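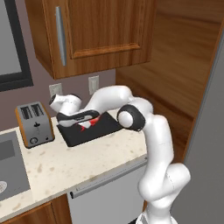
Simulated kitchen, countertop pick task. A white arm reaches for a small red and white object on a black tray beside the toaster.

About Tondside

Tondside develops and supplies simulated home environments for companies and universities that build robot arms. Our main product, the Hovum Kitchen Kit, allows a team to set up, run and score household tasks on a computer before any equipment is placed in a real room.

The company was founded in Skastden by Edvin Hedlund, who continues to serve as managing director. Its first contract was for a single kitchen layout, ordered by a manufacturer that needed to compare two grippers under equal conditions. The layout was later expanded and became the basis of the kit we offer today. Our development office remains in Skastden, and customer support and training are handled from our second office in Forsberg.

What We Provide

The Hovum Kitchen Kit contains 300 room layouts and a library of 4,000 household objects. Counters, cabinets, sinks and appliances can be moved or exchanged, and wall colors and surface finishes can be set separately. Each object is supplied with a weight, a surface friction value and a simplified shape for contact calculations, so that a grasp is judged by the physics of the scene as well as by its appearance.

Customers may use one of the arm models included in the kit or import their own. The arm can be mounted on a fixed stand, on a rail or on a mobile base. Tasks are written in a plain text file which names the objects involved, the starting positions and the conditions for success. A run can be repeated with the same settings, or the lighting and placement can be varied within limits chosen by the customer.

The kit is licensed by the year. A license covers one organization at one site and includes all updates released during the term. Universities and public research institutes are offered a reduced rate for teaching and for unpaid research. Commercial customers may also order a custom layout based on their own floor plans and measurements – a service that usually takes some 20 working days from receipt of the drawings.

Training and Support

A two-day introductory course is held at the Forsberg office and is open to all license holders. The first day covers installation and the task editor. The second is given over to the participants' own projects, and attendees are asked to bring a model of the arm they intend to use. Support requests are answered in writing by the engineers who maintain the software.

Our Approach

Tondside regards simulation as preparation for physical testing. Results from the kit should be confirmed on real equipment before a robot is placed in a home, and our license terms state this clearly. Known differences between the simulated and physical behavior of objects – soft packaging and liquids in particular – are listed in the release notes that accompany each version.

The current version of the kit was released in February. Requests for an evaluation license may be sent to the Skastden office through the contact form.

Page last reviewed May 4, 2026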